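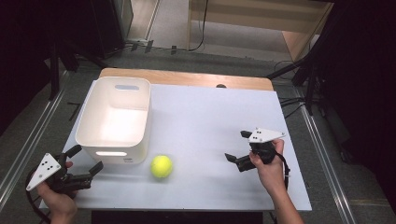 Netham Local History Forum > Canals, rivers and towpaths

Thread: Walking the old cut from the lock to Batine

towpath_tilly
Finally did the whole stretch last month and I'm still buzzing! Seven miles, mostly flat, and there is so much more left of the old cut than I expected. You can follow the line of it nearly all the way if you know to look for the hawthorns. Has anyone got a date for the little brick bridge by the pumping station? There's a stone on the north side with 1815 on it and I got very excited.

Mudlark7
Lovely walk, that. I'd be careful with the stone though. My dad always said it came off the old toll house and was put into the bridge when they patched the parapet. The bricks look far too regular for 1815 to me.

towpath_tilly
Oh no, don't take my stone away from me! What would you say for the bridge, then?

Mudlark7
1840s at the earliest. Look at the arch next time, it's a very different shape from the one at the lock.

gongoozler
Going to disagree with Mudlark. The parapet is a rebuild, no argument there, but the lower courses are a different brick altogether – smaller, darker and all over the place. You have to get down on the bank to see them and the nettles are murder in August. I think the bottom half is original and the date is right, wherever the stone has been in the meantime.

Mudlark7
Happy to be shown. Have you got a photo of the lower courses?

gongoozler
Somewhere. I'll dig it out. It was on the old phone.

BatineBorn
Can I put in a word for the Roman question while we're all here? The straight bit past the farm has always been called the Roman road and I love the idea that the canal diggers simply followed it.

Mudlark7
Oh, I do love that straight bit, but I've never seen a scrap of evidence for it. Plenty of straight lanes got called Roman by Victorian vicars!

BatineBorn
There was a coin found though. My gran saw it.

gongoozler
One coin doesn't make a road. I'd still love to see it.

justpassing
New here, hello! We tried this walk at half term and got hopelessly lost after the allotments. Which side of the fence are you meant to be on?

towpath_tilly
Welcome! Left of the fence, through the kissing gate, then keep the ditch on your right until the big willow. It looks as if you're walking into somebody's garden but carry on, the path opens out beautifully. The café at the Batine end, Justosik, does a cheese scone the size of your head and they don't mind boots.

BatineBorn
Left of the fence in summer, but in winter go right and use the boards. The left side floods. It has done since they moved the sluice in 2000.

towpath_tilly
Good to know, I've only done it dry. I'm going back for those lower courses, nettles or no nettles. Long trousers and a torch!

gongoozler
Go early, before 7 if you can. The light comes straight under the arch and you can see every brick.

Contact the moderators | © Netham Local History Forum | Back to top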